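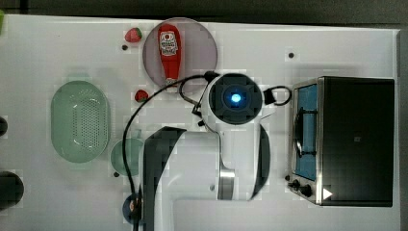 Progress report to the Wondov Fund, second period
Project: Learning tabletop tasks from few demonstrations

Work since the last report went mostly into data. We now have 939 demonstrations in the training set, all recorded by Benedek Kiss and A-yeong Ra on the kitchen table setup. The layout uses toy food, bowls, a plate, a colander and a toaster oven, and objects are moved between recordings so the policy can't rely on fixed positions.

The overhead view remains the main input. The arm hides part of the table whenever it reaches across, and our first policy lost track of small items next to the cable or under the wrist. Cillian Dunne added a short memory of earlier views to fix this. 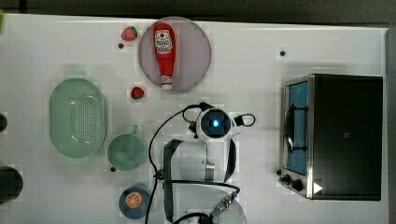 Manipulation Learning Team, Bevbridge

We tested both versions over 200 trials each, with the same starting layouts. The version with memory did better on the tasks where the target was hidden during the reach - mainly strawberries and the smaller bowls. On tasks with the target in plain view we saw no clear difference. Oven tasks are still weak in both, and we don't count them as a result yet.

Bianka Mészáros also ran a first check with a second viewpoint, turned at an angle to the table, and with objects that were left out of training. The light wood propeller piece was the hardest of these. The fingers tend to arrive at its center, where the blades leave little to hold, and a grasp on one blade would be better.
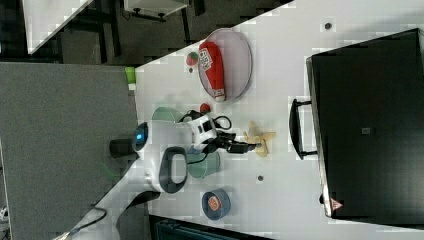
Plans for the next period

Attila Medve will relabel the grasp points for flat objects, which should take four weeks. We'll then retrain and repeat the full test, including the angled view. The budget is on track and no change to the schedule is requested.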